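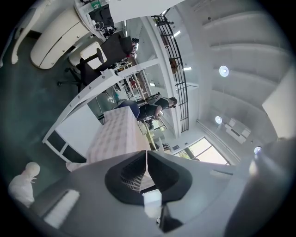

Date Prev Date Next Thread Prev Thread Next Date Index Thread Index

Subject: Re: [small-automation] Machines for table work, are we there yet?
From: Catriona Galbraith
To: small-automation list

Struan Swanson wrote:

> Hello all. We run the tea room and the packing bench at MacRitchie, same
> building, same four people most days. Hokance have offered us a lease on
> a one-armed machine called the Lullura. Their salesman says it will clear
> and wipe tables in the morning and fill gift boxes in the afternoon. He
> showed me a video and it looked good, but it was his table in his video.
>
> Does anyone here have one doing real work? I don't need it to be fast. I
> need it to not need a person standing next to it. Our tables have cloths
> on them, if that matters. The boxes are printed card and they scuff.
>
> Also, Lewis thinks we should wait two years. Is he right?
>
> Struan

Struan,

We had a Lullura on trial at Fatance through most of February. I wrote some of this up for Marion Dalgleish at the time, so forgive me if parts of it read like a report.

Short answer to your main question: it can do pieces of both jobs. It can't do either job start to finish without someone close by. If that's your test, it fails, and you can stop reading here.

The cloths matter a lot. On a bare table ours picked up a plate and put it in a tub on nine tries out of 10, and the one it missed it simply didn't close on. Put a cloth under the same plate and things change. The fingers go down beside the rim, they touch the cloth, and the cloth comes along with the plate. A person feels that and lets go. The Lullura did not, or it noticed too late. We ended up clipping the cloths to the table edge, which worked all right, but then somebody has to put the clips on and take them off.

Small food left on a plate is its own problem. A person tips it off or picks it up with a napkin and never thinks about it. The arm treats the plate as a plate and carries it level if you're lucky. Getachew Kahsay, who did our setup, wrote a separate step for scraping, and it took longer than all the other steps put together.

Boxes went better. A big box with square sides is about the easiest thing you can give one of these machines, provided there is room around it. Pushing a box along the bench was fine. Turning it was fine. Picking it up was limited by how wide the hand opens, and a large gift box is wider than that, so it had to push or hook the edge. On yours I would watch for the scuffing. We saw marks on the printed side after a day and put soft pads on the fingers. 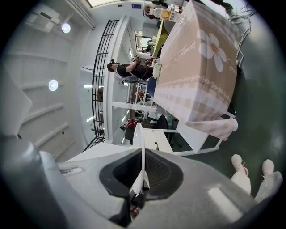 The other thing with boxes is whatever is lying next to them. A cloth that hangs down over the edge, a bottle standing close behind, cables on the same table. None of that slows down a person. You reach over the bottle, or you move it with the back of your hand on the way. The machine either stops and waits or it goes through. Ours was set to stop, and it stopped 21 times in one afternoon. Getachew kept the log if you want to see it. Most of the stops were for things I wouldn't have noticed were in the way.

On filling the boxes: one item, always the same item, always in the same place, yes. We ran 133 jars of bath salts into boxes with inserts and were happy with it. Mixed orders, no. Tissue paper, no. Lids, sometimes, if the lid is loose. A tight lid needs two hands, one on each side, and a little wiggle, and with one arm you would need a jig to hold the box.

I do think two hands are the real gap for household work. Try going through an hour of chores and noticing when both your hands are busy. Wringing out a cloth, opening a packet of wipes, getting a cap off a bottle, holding a thing still with the left while the right does something to it. It's most of them. A single arm with a good grip looks capable until you ask for one of those.

A lot of people are now working on this by having a person do the task and recording it, either with a gripper held in the hand or with ordinary hands and something to track. Blocks with printed marker patterns are common for this, as the camera can tell which way a block is turned. I think it's a sensible way to go about it. The trouble has always been that nobody can write down how they clear a table.

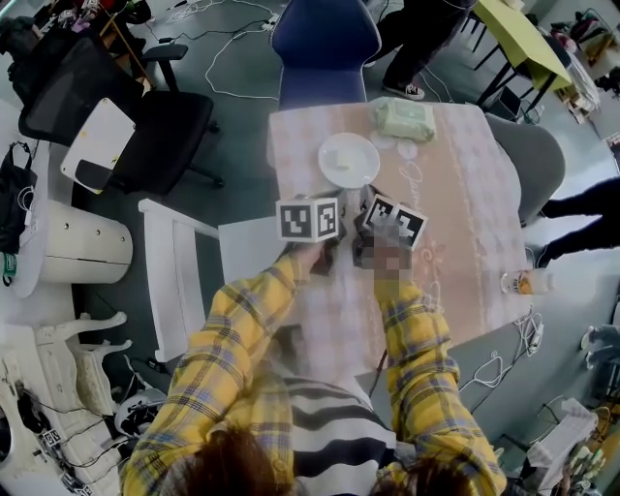 A marker cube in each hand, over the pink tablecloth.

I don't know how long it takes to get from there to something you can lease. The distance between one good run and a whole working day is bigger than the videos suggest, and I'd say that about every machine we have tried, the floor scrubber included.

Some practical points if you go ahead anyway:

- Ask Hokance to bring it to you and run it on your own tables, with your cloths and your cups, at the time of day you would use it. Ours behaved differently after 4 pm when the low sun came in.
- Ask who moves it between the tea room and the bench. Ours was on casters but had to be set up again each time it was moved. I would not plan on two jobs in one day.
- Get the price of replacement finger pads in writing.
- Check the door width. We didn't.

As for Lewis – I suppose that's Lewis Strachan, so hello Lewis – I'm closer to his side than the salesman's. I'd put it differently for the two rooms, though. For the packing bench, if you have one product that goes out in the same box all week, I would take the trial now. For the tea room I'd wait, and I wouldn't put a number of years on it.

We sent ours back at the end of the trial. Marion wants to look again when there is a two-armed version, and I've said I'll go along with that if somebody else does the clips.

I can forward Getachew's log and the pad measurements off list. They're in a spreadsheet and it's not tidy.

Catriona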